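The Cemholm bench cell is a home-built robot work cell, planned in simulation by Szymon Wieczorek and first posted on 30 September 2022. A white arm serves a vise, a blue stand with a V-shaped cradle and a flat black plate, all on one wooden table.

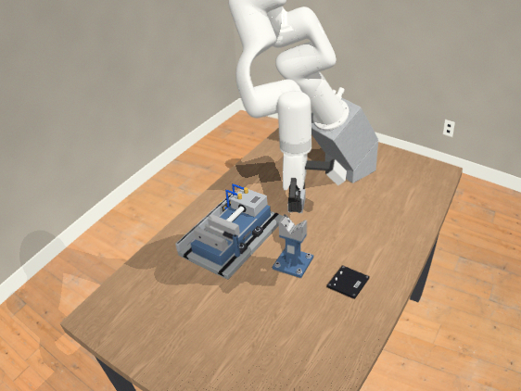
Softić asked whether the stand could sit farther from the vise, as a long part might foul the jaws on the way across.

Version 2 kept the grey and blue vise to the left of the stand.
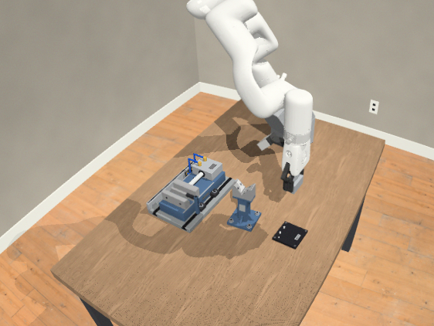
According to Rarkard, a slower approach to the cradle matters more than the layout.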